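Friday, evening

I have moved to Storkstead now for good, and my Friday is for the language class. Today Reiko Kinoshita gave back our essays. I wrote 493 words on the ferry to Liltodberg, and she marked eleven articles in red. In my first essay there were more, so I am content. At home I wrote all the wrong sentences again in my notebook, slowly, until my tea was finished.

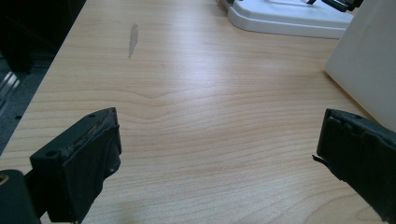

Why do I still forget "the" before the names of ships? Because in my head a ship is like a person, and a person needs no article.

Afterwards I telephoned Tetsuya Chiba. He passed the exam in May and he told me to read the local newspaper aloud every morning, also the boring pages. I tried it with the council news. The new roof of the library will cost 3,807 for the first part only, and I had to say this number four times before it sounded right.

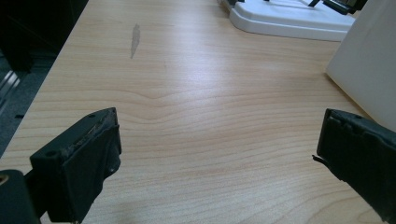
The second part of the roof is for next year. I learned the word "gutter" from it, and also "tender", which has two meanings. Tomorrow I will read the page about the buses.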